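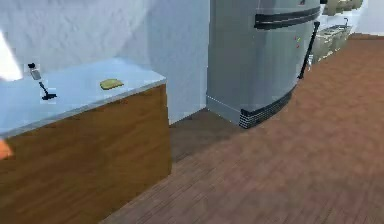 Bavis Interior Debris Chute

The Bavis is a sectional debris chute for taking down the inside of multi-story buildings. It carries plaster, lath, brick, tile and broken block from upper floors to a dumpster at street level. It is rented and sold through Veltetbridge for demolition and gut renovation work.

Each section hangs from the one above on a pair of steel chains. The top section is a hopper with a folding lip, so a wheelbarrow can be tipped in from floor level. Crews remove sections from the top as the building comes down and stack them for the next job.

Specifications
Section length: 42 inches
Rated load per chain pair: 2,000 lb
Frame and hopper kit, shipping weight: 1,020 lb
Crew needed to hang a section: 2
Liner: replaceable, bolts in from inside

What comes with it
Window frame, hopper, chains, shackles and a printed hanging plan. Sections are ordered separately by floor count. The Drita dust collar, which closes the gap between the last section and the dumpster, is an add-on. Most city jobs will need it.

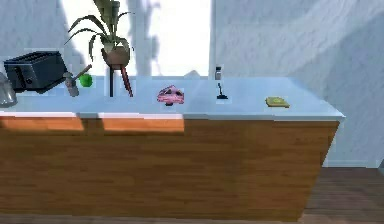
Site requirements
The window frame bears on the sill and the floor slab. Have the sill checked before delivery, especially in older brick buildings where the lintels have been patched. The sidewalk below must be closed or covered by a shed. Permits are the contractor's responsibility and we do not file them for you.

Do not use the chute for liquids, hot material or anything longer than one section. Long lumber and pipe will jam at the hopper and should go down by hoist.

Rental and delivery
Rentals run by the month. Delivery is by flatbed, and the driver will need a place to unload at the curb.
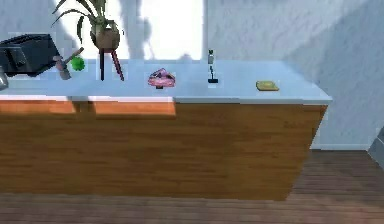

If the street is narrow, say so when you order and we will split the load between two smaller trucks. Pickup is arranged the same way. Worn liners are billed on return, and cracked ones too.

Sections in the Panyasiri yard are booked through March. For later dates, or to ask about a purchase, contact Panya Thaweesak in the rental office.

Page updated February 8, 2024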